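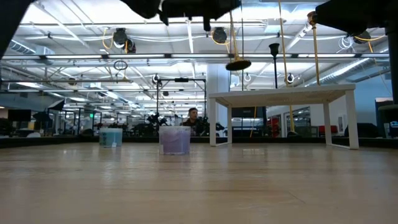
Stundton workshop group puts two-arm build on the bench

Jun 24, 2024

A shared workshop in Stundton has moved its home-built robot project from the drawing stage to table trials, members of the group said this week. The project, called Skimavier, is meant to clear and reset a small table: pick up light household items, set them down somewhere else, and put them back in the same order.

The build is being done at Keane, the workshop on the old rail side of town that rents bench time by the month. Members pay for their own parts and share the larger tools. Skimavier has its own corner of the main room and stays set up between sessions, which the group says has made a big difference to how fast the work moves. Last winter everything had to be taken apart and put on a shelf at the end of each night.

The items on the trial table are ordinary ones. They include a purple container and a teal one, both translucent, and a small white stand with four legs and a flat top. The group picked see-through containers on purpose. Clear and cloudy plastic is hard for cheap depth cameras to read, and the members wanted to find that problem early. According to the project log, the first version of the software often placed the near side of a container too far back, and the gripper closed on air.

The white stand is used for a different test. Its top is narrow enough that an item has to be placed with some care, and the open space between the legs gives the software trouble of its own, as it can take the background for part of the stand. The log lists it as the hardest thing on the table to work around.

Skimavier uses 2 arms, which was not the first plan. The group began with a single arm bolted to the edge of a workbench. It could lift a container but could not hold one steady and reach for something else. A second arm was added in the spring, along with a stiffer mount to take the extra weight. The joints are driven by hobby-grade motors, and most of the brackets were printed or cut in the shop.

The grippers are the part that has been redone the most. An early pair had hard plastic tips that slid on smooth surfaces. The current ones have a thin rubber layer glued to the inside faces, and the closing force is limited in software so that thin-walled items are not crushed. The rubber wears off at the corners and has to be replaced. The members are looking at a molded tip that would last longer, but have not settled on a material.

Control software comes from Mutent, an open package that several hobby groups in the region use. Keane's members run it with few changes. They wrote their own routine for handing an item from one arm to the other and have posted it for other builders to try. The routine is slow by design. A full handover takes 20 seconds, most of it spent waiting while the software checks that the second gripper has closed before the first one opens.

A trial run at present is 60 moves. Each move is one pick and one place. The items are put back by hand before the next run starts, and a member writes down any move that failed and what went wrong with it. Dropped items are marked separately from items that were placed in the wrong spot. The group has not published a success rate and says it will not do so until the setup has stayed the same for long enough to make the figures worth comparing.

Lighting has been a side issue. The room has bright strip lights, and the wooden tabletop has enough shine to throw reflections back up. A matte cloth was tried as a cover but it bunched up under the containers. The group has gone back to the bare wood and is handling the reflections in the camera settings. A diffused lamp is also being tried from different positions.

Cable runs were another cause of lost time. In May a power lead caught on an elbow joint and pulled out in the middle of a run, which stopped one arm and left the other still moving. No damage was done. A stop circuit now cuts power to both arms if either one loses its supply, and there is a push button within reach of whoever is running the test. The workshop has asked for the same kind of button on all powered projects in the main room.

Members who are not on the project may use the tables next to it while it is running, but they are asked to stay outside the reach of the arms. The rules are posted by the door and on the workshop's web page.

The next piece of work is a new wrist joint. The present one turns well enough for upright items but cannot tip far enough to pour or to lay something on its side. Parts have been ordered and the group expects to fit them in July. Trials will stop while the work is done, and the log will carry a note when they start again.

Keane plans to hold an open evening after the new wrist is in. Visitors will be able to see a run and try moving the arms by hand with the power off. The drawings and parts list for Skimavier can be copied at the front desk. Anyone who wants to build from them should note that the drawings still show the old gripper tips.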